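June, evening

Budget sheet again. The ceiling for the second half is 4000 and it has to cover hand-held gripper units, spare finger links, storage, and whatever the mounting hardware turns into once shipping is added. Temum came back at 3782 for two complete units with base plates, one set of replacement links each, and a case. That leaves a little over 200 for everything else, and storage alone will eat that if I buy the drives I want.

The Flarkoleck quote is lower on paper but excludes the base plates and the cable set. I put the missing items in by hand from their parts list and the gap mostly closed. Their lead time is also longer, and they want payment in full at order. Temum takes half at order and half on delivery. Leaning Temum for the units, Flarkoleck for loose links, provided the hole spacing matches. Need to measure that with calipers and not trust the drawing. The drawing for the last batch had the pivot hole on the wrong side of the centerline.

Wear. I went back through the notes to see what gets consumed. Links themselves hold up. The screws at the joints back out, and after that the joint gets sloppy and the tips stop meeting squarely. Thread locker fixes it for a while. So the real spares item is screws, which cost almost nothing, and my old line for spare finger sets was too high. Cut it in half. The fingertip pads are a separate question and I have no good number for them yet. Left the cell blank with a note so I don't forget and treat it as zero.

Cloth is the task that drives the spec. Rigid objects would let me buy the cheaper gripper from Duda, which has a single pair of flat fingers and a short stroke. On fabric the flat fingers need a fold already standing up to have anything to pinch. The jointed version can close on a loose corner and keep hold of the bunch behind it. I wrote this out in the justification column, since it is the only thing that explains the price difference and Tavares will ask for it before they approve the transfer.

Ran 17 cloth picks off the bed in the afternoon to have something current to put beside the quote. Log has grasp type, corner or middle of the cloth, and whether I had to regrip. I did not time them. Timing by hand adds more error than the differences I care about, and a proper timing setup is not in this budget.

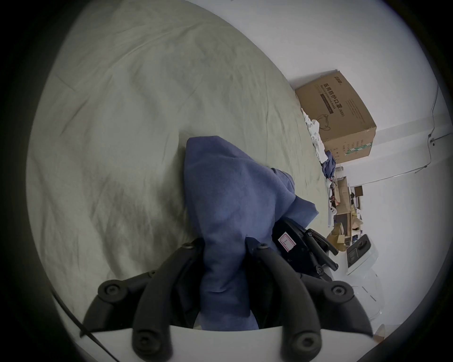

Second unit, then. The argument for two is that one is always out of service when I want it, and swapping links in the middle of a session costs more than the session is worth. The argument against is that I only have two hands and one of them is usually on the keyboard. If the project moves to paired grasps in the fall, two is the minimum and I would have to reorder anyway, at the single-unit price plus a second shipping charge. Two now is cheaper. Marked it as decided.

Storage: one drive now, one deferred. Checked the free space on the old one and it will last to the end of the month if I clear the duplicate sessions.

Cable management was not on the sheet at all. Added a line for clips, sleeve and a longer lead. The present one is short enough that it sets where I stand.

To do before sending:
Calipers on the pivot holes, both sides.
Ask Temum whether the case is foam-lined or empty.
Ask Flarkoleck for the link price without the screws.
Find the customs code from the last order.
Fill in the fingertip pad cell.

Tavares wants the sheet as one page. It is currently two and a bit. Will drop the Duda comparison to a footnote and shrink the wear table.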